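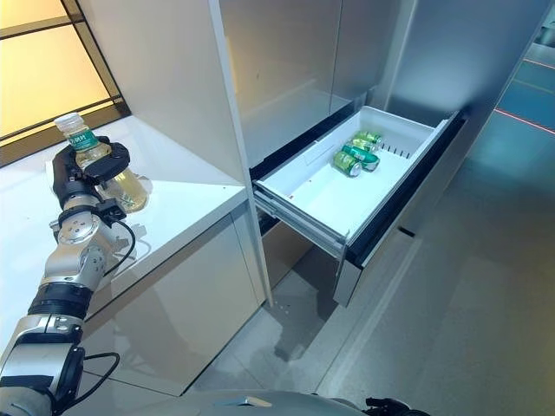

Getränkeschublade offen, grüne Dosen hinten im Fach

Dosen rollen in der Kühlschublade herum, und wohin mit der Flasche?

schubladenchaos
Hallo zusammen, wir haben seit Dezember eine neue Küche, und ich liebe sie wirklich, aber die Schublade unten im Kühlschrank (Einbaugerät von Mottram, Edelstahltüren) macht mich wahnsinnig. Ich wollte sie als Getränkefach nehmen, damit oben Platz für Essen bleibt. Jetzt ist das so ein glatter weißer Einsatz mit ziemlich hohen Wänden, und die Dosen machen darin, was sie wollen. Ich stelle sie hin, mache zu, mache wieder auf, und dann liegen sie kreuz und quer ganz hinten. Dazu das Gepolter jedes Mal!

Rechts an der Innenwand ist eine Reihe kleiner senkrechter Schlitze, links läuft so ein niedriger Steg der Länge nach durch. Gehört da vielleicht ein Trenner rein, der bei mir fehlt? In der Anleitung finde ich dazu genau nichts. Und die Flasche mit dem grünen Etikett, die gelbliche Limo, würde ich auch gern da unten unterbringen — stehend oder liegend? Sie hat einen Schraubverschluss. Im Moment landet sie immer wieder auf der Arbeitsplatte und wird warm. Die ist weiß und glänzend, man sieht also auch noch jeden Tropfen drauf.

Freue mich über Tipps, gern auch billige!

limonadentante
Oh, das kenne ich so gut! Ich habe ein anderes Modell, aber fast dasselbe Problem, und bei mir hat eine rutschfeste Matte am meisten gebracht. Ich habe die von Zevden genommen, die kann man mit der Schere zuschneiden (vorher eine Schablone aus Zeitungspapier machen, ich habe beim ersten Mal 3 Zentimeter zu viel abgeschnitten und mich grün und blau geärgert). Dann die Dosen nicht einzeln in die Schublade, sondern in eine flache Box von Grovine, und die Box ganz nach vorne schieben. Hinten kommt bei mir ein zusammengerolltes Geschirrtuch hin, sieht doof aus, hält aber.

Zur Flasche: Wenn die Höhe reicht, stell sie hin. Miss das einmal mit Deckel nach, und zwar bis zur Unterkante von dem, was darüber sitzt, und nicht nur bis zum Rand vom Einsatz! Angebrochene Flaschen lege ich gar nicht mehr hin, seit mir mal eine Apfelschorle ausgelaufen ist. Die war angeblich zu. Ich habe bis 10 Uhr abends gewischt, der Sirup war überall in den Schienen. Ungeöffnet ist liegend kein Thema.

kuehl_und_trocken
einfach voll machen die schublade. bei uns passen etwa 24 dosen rein, da rollt nix mehr

brettundleiste
Zu den Schlitzen: Ob da ein Trenner reingehört, kann ich dir aus der Ferne nicht sagen. Kann auch bloß Belüftung sein, das gibt es öfter. Schreib doch dem Händler mit der Typennummer, bei unserem Gerät klebt die innen an der Seitenwand. Uns wurde damals ein Teil nachgeschickt, das beim Aufbau im Karton geblieben war, hat allerdings vier Wochen gedauert.

Bis dahin würde ich die Dosen quer legen, also so, dass sie beim Aufziehen nicht in Laufrichtung rollen können, und die erste gegen den Steg. Und die Schublade nicht mit Schwung zumachen, da scheitert es bei uns an den Kindern.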